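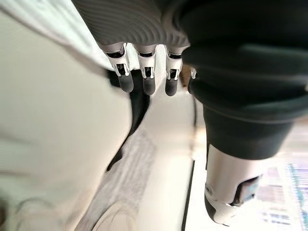 6. Running the bedroom demonstration on the open day

This section is for the person who presents the Girnura robot to visitors in the Brallasden show flat. Please read it fully before the first group comes in. The installation of the robot and the network is explained in section 5 and is not repeated in this place.

One demonstration takes 15 minutes, with the talk included. The maximum group size is 11 visitors. If more people are waiting, make two groups and do not try to make the talk shorter.

6.1 Before the group enters

1. Make the bed and put the pillow at the headboard.
2. Put the wicker basket on the floor beside the bed, where the right hand can reach it.
3. Lay out the clothes on the bed. Use soft items only. Belts, and clothes with metal buttons, must stay in the bag.
4. Check the cables of both arms with your hand, from the shoulder to the wrist. They must be free to move when the elbow bends.
5. Start the Nidell control program and wait until both hands report ready.

Note: Dark clothes on a dark bed cover are difficult for the visitors to see. Keep the pale cover for this demonstration.

6.2 Picking up a garment

6. Select "Tidy clothes" in the menu and press Start.
7. Stay beside the robot, with the stop button in your hand, during the whole task.
8. Let the robot close its fingers completely before you begin to speak again. Visitors like to watch this part in silence.
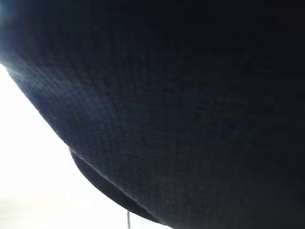
9. If the fingers take only a small fold of the cloth, do not help by hand. Press Pause, choose "Open hand", and then choose "Repeat last grasp". You can do this two times. After the second time, end the task and lay the garment in another way, with a thick fold on top.

Caution: Never pull a garment out of a closed hand. The finger joints can be damaged, and your own fingers can be pinched between the links.

6.3 Placing into the basket

10. Continue with "Place". Keep your feet and the feet of visitors away from the space between the robot and the basket.
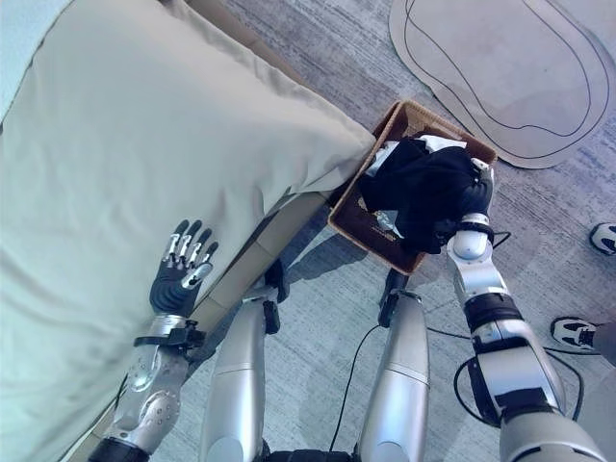 Figure 8. Left hand flat on the bed cover, right hand pressing the navy garment into the basket.

11. Wait until the right hand has opened and moved up. Only then may you take the basket to show it to the group.

Note: If the basket slides on the carpet, press Pause and put it back in its position. Do not hold it with your foot.

6.4 Questions from visitors

Leave the robot in Pause while you answer. The most common question is if the robot understands what a shirt is. Please give a short and true answer, and do not promise functions that are not in the menu. Write down the questions you could not answer and send them to Phuthong on Friday.

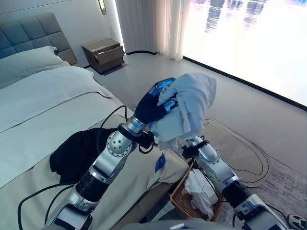 Pichit Phromma asks that presenters also tell the group when a grasp has failed and is being repeated. In the November visits, he writes, people were more interested in the second attempt than in the first, and they asked better questions after it.

6.5 After the last group

12. Open both hands and remove any cloth that is still in them.
13. Select "Rest position" and wait until the arms stop moving.
14. Switch off the arms first and the control program after that.
15. Shake out the clothes, check them for torn threads, and return them to the bag.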